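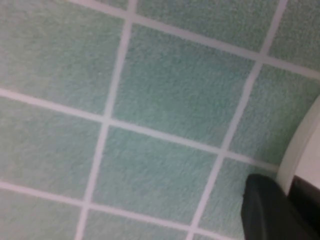

Janwood Wide-Joint Grout is a cement-based, sanded grout for floor and wall tile with joints from 1/8 inch to 1/2 inch. It is mixed with water, spread with a rubber float and cleaned up with a sponge. Most of our customers use it in kitchens, laundry rooms and bathrooms. Off-white is the color we sell most, and it suits soft colors especially well. With a pale green tile and a fairly wide joint, as shown, a light grout keeps the grid easy to see without putting a hard line around every square. A dark grout on the same tile gives a much stronger pattern, and any joint that wanders will show more.

## Colors

- Off-White
- Pale Gray
- Sand
- Slate
- Hawthorne Brown

Dried grout is lighter than wet grout. Please don't judge the color in the bucket. Sample sticks are made from cured grout and are the best guide, though your water and the weather on the day can still shift the shade a little. Hold the stick against the tile in the room where it's going, in daylight and again with the lights on.

If you need more than one bag for a room, check that the batch codes match. The code is printed on the bottom seam. If they don't match, mix the bags together dry before adding water.

## Sizes

| Item | Contents | Stock no. |
|---|---|---|
| Small box | 7 lb | JW-WJ7 |
| Bag | 19 lb | JW-WJ19 |
| Sample sticks | full set | JW-WJS |

The small box is for repairs, backsplashes and single walls. Coverage depends on the size of the tile, the width of the joint and how deep the joint is. Large tiles with narrow joints use very little. Small mosaics on a mesh sheet use a lot, and people nearly always buy too little for them. Send us your tile size, tile thickness, joint width and floor area and we'll work it out for you.

## Mixing

Use clean, cool water. Put the water in the bucket first and add the powder slowly while stirring. A margin trowel is fine for the small box. For a full bag use a mixing paddle on low speed. High speed whips air into the mix and leaves pinholes in the joints.

Stir until there are no lumps, let it stand for 4 minutes, then stir again. It should hold its shape on the trowel like thick peanut butter. If it stiffens while you are working, stir it again but don't add water. Extra water makes weak grout and blotchy color.

## Applying

Let the tile adhesive set fully and scrape out any that has squeezed up into the joints. Vacuum the joints. Wipe the tile with a damp sponge if it is unglazed or the room is hot.

Work in small areas. Push the grout in with the float held nearly flat, then tip the float up on edge and scrape off the extra, moving at a diagonal to the joints so the edge doesn't dig in. When the grout in the joints is firm to a fingertip, go over the tile with a damp sponge that has been wrung out well. Rinse the sponge often and change the water when it turns cloudy.

A haze will show as the tile dries. Buff it off with a dry cloth the same day. Haze left for a week is much harder to shift.

Tiles with a rough or matte face can hold pigment from the darker colors. Try Slate and Hawthorne Brown on a spare tile first.

## Where not to use it

Don't use this grout where tile meets a tub, a countertop or a different kind of floor. Those joints move and the grout will crack. Use a flexible sealant there. We stock Hikis sealant in all of the grout colors except Sand.

It isn't suitable for pools, and it can scratch polished marble and glass tile. For those, use our unsanded grout, stock no. JW-296.

## Sealing and care

Sealing is optional on walls and a good idea on floors, mainly with the lighter colors. Wait until the grout is fully cured. Clean with a neutral floor cleaner and a soft brush. Vinegar and other acid cleaners will wear the surface over time.

## Storage

Keep bags off concrete floors and out of damp sheds. Once a bag has been opened, fold it down tight and tape it. If there are hard lumps in the powder, throw it out.

## Ordering

Orders can be picked up at the Kivville counter or shipped. Full bags go by ground freight only. Unopened bags can be returned with the receipt. We can't take back sample sticks or opened boxes.

Slate is out of stock in the small box and is due back in August. Full bags of Slate are not affected.

For coverage questions or trade accounts, ask for Brayden Sutherland at the counter.

Page updated 26th February.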